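4.2 Cutting chores into steps

We trained Laur on 986 first-person clips of housework, and vacuuming gave us the most grief. I had figured the hard part would be the sweeping strokes. Nope - it was working out where one step stops and the next starts.
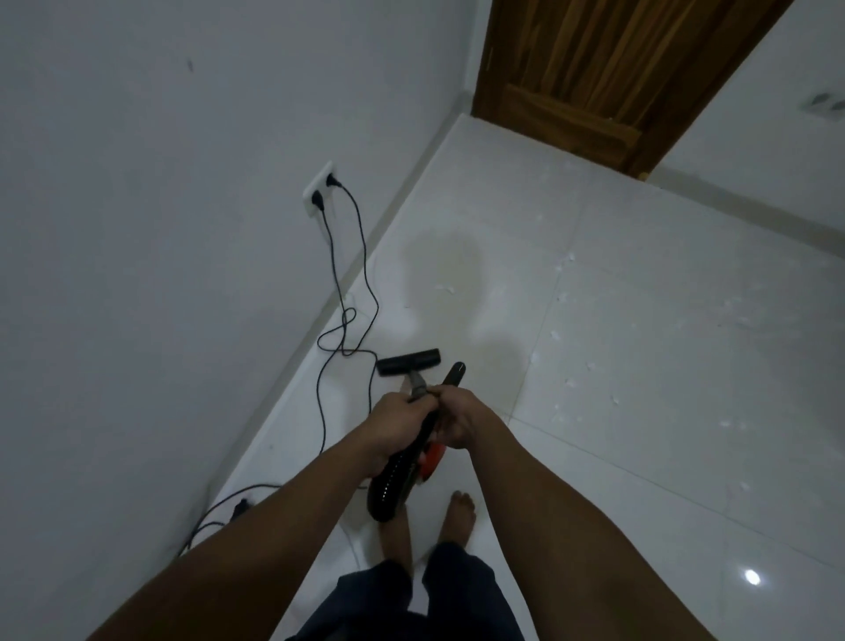
Reet Siliņa objected early on that step boundaries are a matter of taste, and that a model scored against one labeler's taste will just learn that person. Fair point! So we had each clip cut by two labelers and kept both versions.

Handling the hose was where they split most often.

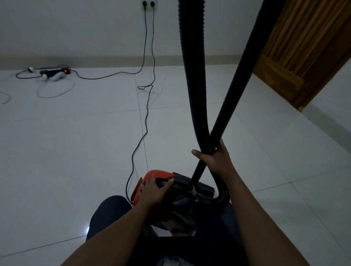

Laur gets full credit if it lands within 5 frames of either cut, and nothing otherwise.

Figure 2. Vacuuming, three moments. 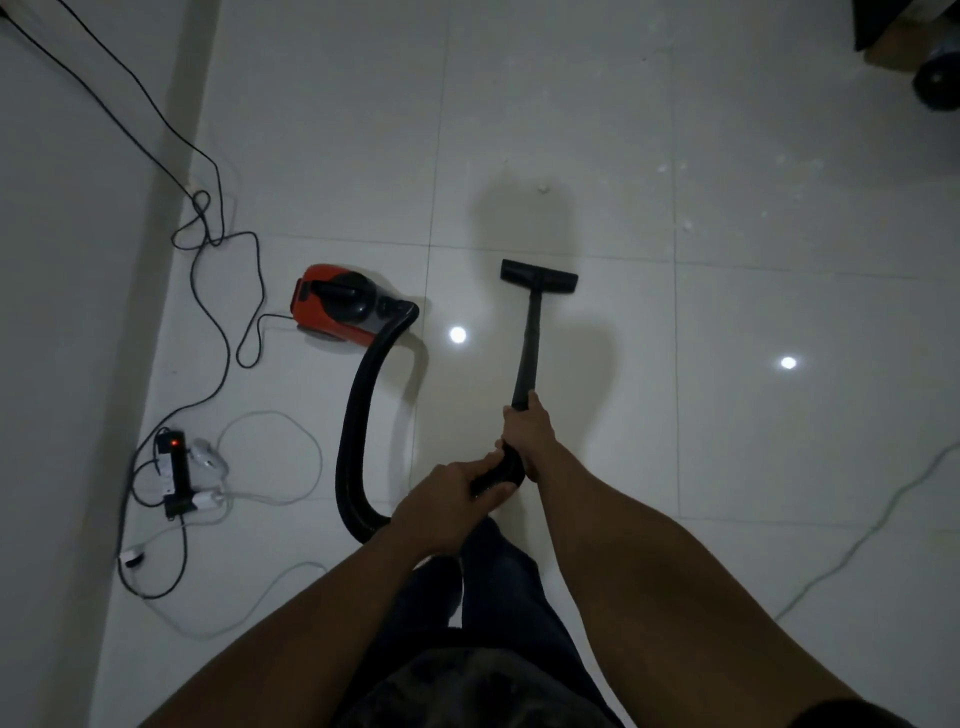 Grip changes turned out to be our best cue for a boundary. They're easy to mark when both hands are in view, as they are in Figure 2 with one on the wand and the other on the hose grip. Cords are messier, and we left them out of the labels for now.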